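What Is Foster Care?

A guide for readers ages 9 and up

Foster care is a way of looking after children who cannot live with their parents for a period of time. The child lives with another adult or family, called foster parents or a foster family. The arrangement is temporary. It can last one night, several months, or longer.

Foster care and adoption are different things. In an adoption, a court makes a new family permanent under the law. In foster care, the child's first parents usually remain the legal parents, and in many cases the plan is for the child to go home.

Why a child may enter foster care

A parent may be very ill. A parent may have a problem with alcohol or drugs and need treatment. A home may be unsafe, or a child may have been hurt or left without enough food or care. The reasons are adult problems. A child does not cause them and cannot be expected to fix them.

Who makes the decisions

Several people are involved, and each has a separate job.

Caseworker: a person who visits the child, talks with both families, and writes reports.

Judge: a person in a court who reads the reports, listens to the people involved, and decides where the child will live.

Foster parents: adults who have been trained and checked. They provide meals, a bed, rides to school, and everyday care.

Lawyer or advocate: a person who speaks for the child in court. In some places a child may also speak to the judge directly.

What is a placement?

A placement is the home where the child is living. If a grandparent, aunt, uncle, or grown brother or sister can take the child, this is called kinship care. Caseworkers normally look for kin first. Brothers and sisters are kept together where possible – this depends on how many beds a home has and what each child needs.

What is a visit?

A visit is planned time between a child and the parents. It may take place in an office, a park, or the family home. Sometimes another adult stays in the room. Visits can leave a child happy, sad, angry, or tired, and the feelings may come later in the day. All of these are ordinary.

How foster care ends

The most common plan is reunification, a long word for going home. The parents are given a list of things to complete, such as classes or treatment, and the judge checks their progress at hearings. If going home is not safe, the plan may change to adoption or to guardianship. A guardian is an adult who has the legal right to raise a child while the parents may still keep some rights of their own.

Words to know

Hearing: a meeting in court.
Permanency: having a home that is meant to last.
Respite: a short stay with another approved family. 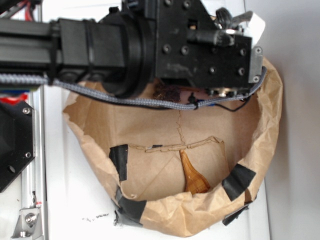
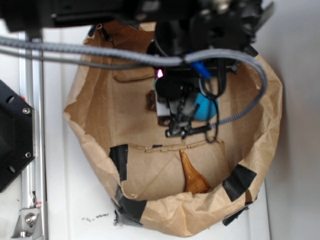
Can a child in foster care stay at the same school?

Often, if the school is close enough to the new home and staying there is good for the child. The caseworker and the school discuss it together, and the child can say what he or she would prefer.

Text by Elīna Pētersons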